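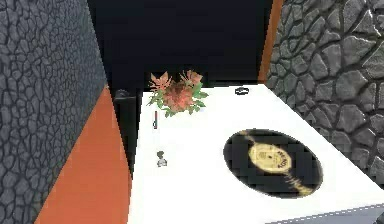

For 200 pounds you can own a secondhand robot arm with a stiff elbow and no manual. Ours came to the Eltommont workshop in March, and since then it has lived under a tea towel on the shelf by the lathe, waiting for me to write it a brain.

The brain is being raised elsewhere. Haddad, as the project is called (it was the name on the arm's delivery box), spends its nights in a simulated flat put together with Katau, a free scene builder that someone at the workshop swears by and everyone else swears at. You pick your walls and floors from a menu, tip in some furniture and press go. I chose grey stone for the walls. I have never lived anywhere half so grand, and my software gets it rent free.

The idea is that a machine which has knocked over 500 pretend ornaments may be gentler with a real one. A run takes 120 minutes on my old desktop, which sits under the bench and heats the room nicely. Other members have asked whether it could be moved nearer the kettle.

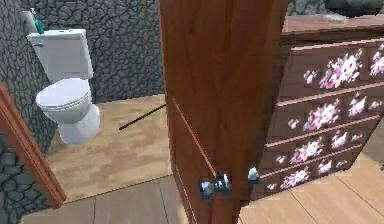 Furnishing took me far longer than the code. I had meant to spend an evening on it and spent most of a fortnight, chiefly on drawers. Katau will put flowers on anything if you let it, and I let it. Then there was the matter of doors, which in simulation have opinions about hinges. I rebuilt one 6 times before it would swing without taking the wall along.
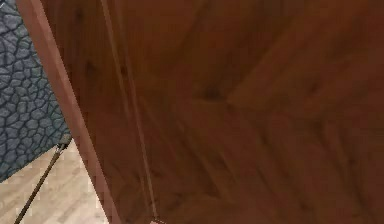

Navigation is where Haddad and I have fallen out. The planner likes the shortest route, and the shortest route goes very close to the furniture. I log what the virtual camera gets at each stop, and far too many of those stops are like this one, wall to wall brown wood grain with a wedge of stone and pale floor down the left. A person would step back. My planner gathers more wood grain, files it and asks for another go.

The cure, I am told, is a penalty for getting too near things. I set it too high and the camera refused to leave its starting spot, which I understood completely. Set too low, it went back to its studies in timber. The right figure is somewhere between, and I have a notebook full of ones it isn't.

Meanwhile the real arm needs a new elbow. Lisinov, the small firm that makes the bearing, has it on back order.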